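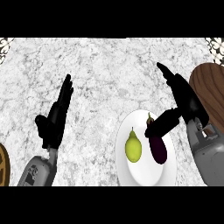

Someone wrote in on Monday asking whether the new Hosadside well is the reason their kettle scales up so fast, and whether a softener is worth the money for a two-person house.

The new well is harder than the old one. The notice in our August water bill gave 200 parts per million, and my own test strips agree with that. Whether you need a softener depends on what you want protected. We put in a Kuvholm unit mostly for the water heater, which had already been drained and flushed twice.

Original message, for those who missed it:

> We moved here in spring and I am descaling the kettle every week. The
> shower head is nearly blocked too. The man at Flovach quoted us for a
> full softener, but my sister says a filter jug is enough. Does anyone
> on the list have both? Also, how much salt do you go through?

A filter jug helps the kettle and does nothing for the shower. We had one for a year and kept forgetting to change the cartridge. If tea is your only complaint, start there.

On salt, the Kuvholm is metered, so it regenerates by volume and not by the clock. Ours is set for 1428 gallons between cycles. Check that yours is metered before you sign anything. The cheaper Holzer model runs on a timer and will use salt while you are on vacation.
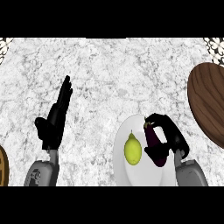
Ask the installer to leave the kitchen cold tap on hard water. Ours did it in ten minutes because the pipe was easy to reach. For scale on fixtures I soak a rag in white vinegar and wrap it around the spout, but be careful what it drips on. White marble with gray veins and speckles, like this countertop, is the worst place for it. Vinegar etches the polish, and with that much going on in the stone you may not see the dull spot until the light is low. Use plain dish soap and a plastic scraper there, and take the shower head off and soak it in a bucket.

The old plumbing on the east side is a separate problem. If your pressure dropped before the new well came on, a softener won't bring it back. Have the pipe looked at first.

Archive > Hosadside Household List > Water and Plumbing > Hard water and softeners

Comments (3)

Our Flovach quote had the bypass valve as an extra. Read the second page.

I have the Holzer with the timer. It's fine if you are home all the time. I set it to every 8 days and turn it off when we travel.

Does anyone know if softened water is OK for tomatoes? I've been using the outside tap and would like to stop walking around the house.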